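Saturday at Grusholm, or how I drove 14 miles to look at stationery

The Grusholm open day starts at nine and the good parking is gone by ten past. I got there at half past and walked in from the feed store. Thảo Khúc was handing out maps at the door. Mine had the restrooms marked twice and the exit not at all.

Downstairs is office furniture, which I did at a trot. Hendrik Steyn gave a talk on chair casters to a respectful crowd and took questions, of which there were far too many. I now know that Tekero ships 3,000 desk organizers a month and that one of the colors is "oat."

Upstairs was better. Nhi Văn runs the desk goods room and has strong feelings about pencil cups. Hers should be white, square and heavy enough to stay put when you drop something in. I have used a soup can since college and kept that to myself. The pencils were the red kind with pink erasers, the kind I chewed through most of third grade, and they were going into the cup eraser end up. I was raised points up. We agreed to differ.

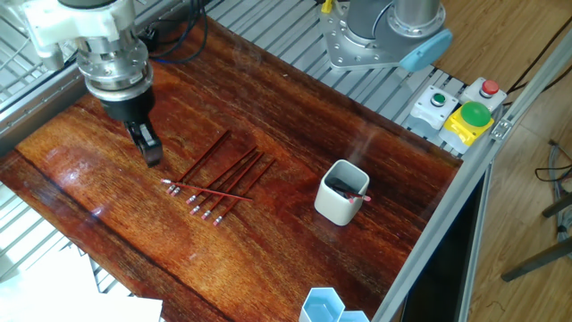

Red pencils and the white cup, on a very shiny table.

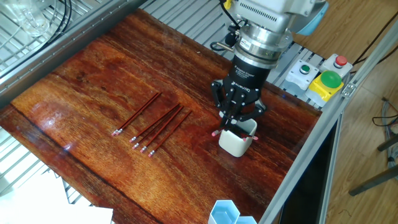
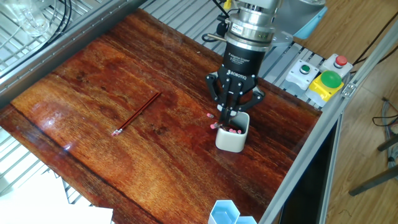
Is it worth going if you aren't buying anything?
Go for the upstairs rooms and skip the caster talk. Admission is free, the coffee is drinkable until eleven, and the seconds table by the stairs has cups with small chips for next to nothing. Bring cash.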